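# The woman who reads your job titles so you don't have to

Fionnuala Heffernan would like it on the record that she has nothing against the word "ninja." She just wants to know what grade it is.

"Somebody hands me a spreadsheet and it says Workflow Ninja," she says. "Fine. Is that hourly? Does the ninja have direct reports? If the ninja goes on leave, is there a backup ninja?" She takes a sip of tea. "In that case there was a backup ninja. She was paid more."

Heffernan cleans up job titles for a living. The proper name for it is job architecture, a phrase she avoids at parties and, when she can, at work. Employers call her in when their titles have drifted so far from the actual jobs that payroll and the org chart have stopped speaking to each other. Her most recent project was at Coughlan, a distributor of commercial kitchen parts in Gullville, where 215 employees had managed to collect 140 different titles.

I asked whether that was a lot.

"It's a lot of business cards," she says.

We spoke over two long calls, the second of which she took from her car outside a dentist's office, apparently for fun. I wanted to know how a company gets into this state. She was surprisingly forgiving on the subject.

"It's nearly always kindness," she says. "A manager has someone good, there's no money for a raise, so the manager gives them 'Senior.' The year after, there's still no money, so it's 'Senior Lead.' By year four you have a Senior Lead Principal Coordinator who makes what she made when she was a Coordinator, and she's worked that out, and she's interviewing elsewhere."

Other titles come from mergers. Coughlan bought a small competitor, Firnitz, some years back and promised its people that nothing would change. Nothing did. The warehouse had Shift Leads from one company and Floor Captains from the other doing the same work on opposite sides of a painted line, and each group believed it outranked the other.

"I asked both sides, separately, who was in charge when the big truck came in," says Heffernan. "I got two very confident answers."

Her method isn't glamorous. She collects whatever job descriptions exist, then ignores them for a week and asks people what they did yesterday. She is strict about the "yesterday." Ask what someone's job is and they'll recite the posting. Ask about yesterday and you hear that the Regional Brand Steward spent three hours trying to get a toner cartridge refunded.

The longest description she read at Coughlan ran to 682 words and was for a part-time receptionist. It required "a demonstrated passion for inbound communication."

"The receptionist had never seen it," Heffernan says. "I read her a bit. She asked if she could apply." 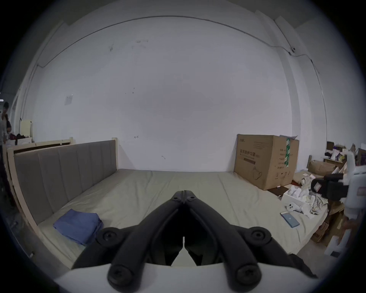
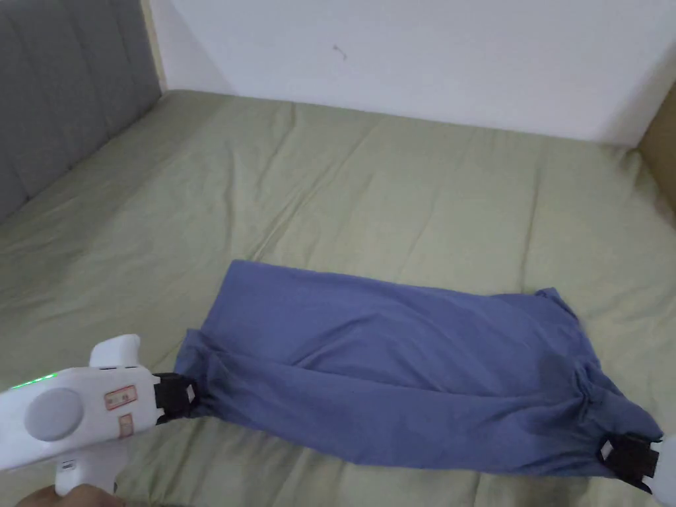
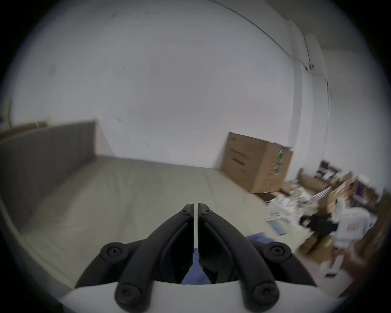
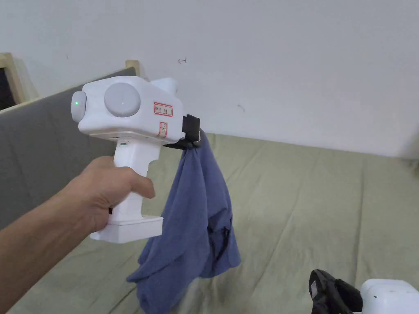

*Four views of a hand-held gripper. The third has it over the floor.*

Then comes the part of the job that gets her uninvited from the company barbecue. Having worked out which jobs are really the same job, she has to tell people. Some of them are going to lose a word.

"You can cut somebody's travel budget and they'll grumble," she says. "Take 'Senior' off the email signature and you'll hear from their mother."

Has she heard from a mother?

"One. She made some good points."

Her rule is that pay gets settled before titles are even mentioned. At Coughlan, this meant several weeks of meetings in which she and the finance team matched people to grades using plain working labels (Warehouse 2, Office 4) and found the places where two people in the same grade were paid differently with no explanation anyone cared to say out loud. Those gaps were fixed first. People take a shorter title much better, she says, when the letter that announces it has a bigger number lower down.

Not everyone gets a bigger number. I pressed her on this, and she didn't dodge. "Some people get the same money and a duller title. I tell them that in those words. I've sat through meetings where it was called a realignment of your narrative, and you could see the person patting their pockets to check they still had a job."

The system she set up runs on homegrown software that Coughlan's IT department named Homeo, short for something they couldn't agree on when I asked. It holds the approved list of titles and won't let a manager type in a new one. Managers can request an addition through a form. Heffernan designed the form and is open about having made it tedious.

"There's a box that says, 'What will this person do that nobody with an existing title does?' It has a minimum length. Most requests die in that box."

One that survived was for a driver who had been quietly training every other driver for years under the title Delivery Associate III. He's now Driver Trainer. Heffernan brings him up twice, with more warmth than she allows anything else in our conversation, including the dentist.

I asked what a smaller employer should do if it can't afford a Fionnuala Heffernan. She said to print the list of titles and read it aloud to someone who doesn't work there, preferably someone with a short attention span. Wherever they say "meaning what?", put a mark. Then check whether the marked jobs are paid the way the plain ones are. She also suggests searching the list for the word "Chief" and counting, although she admits this one is mainly for her own entertainment.

And what about candidates, who have to read all this stuff from the other side? She thinks they should ask in the first interview what the last person in the job was called, and what they're called now.

"If the last person was called something else, ask why it changed. You might get a really interesting answer. You might get a long silence and somebody looking at the recruiter. Either way you've saved yourself a second interview."

Her own title, according to her invoices, is Consultant. She did try Principal Consultant for a while in September. She works alone, so there was no one to be principal over, and the printer charged her for the extra line.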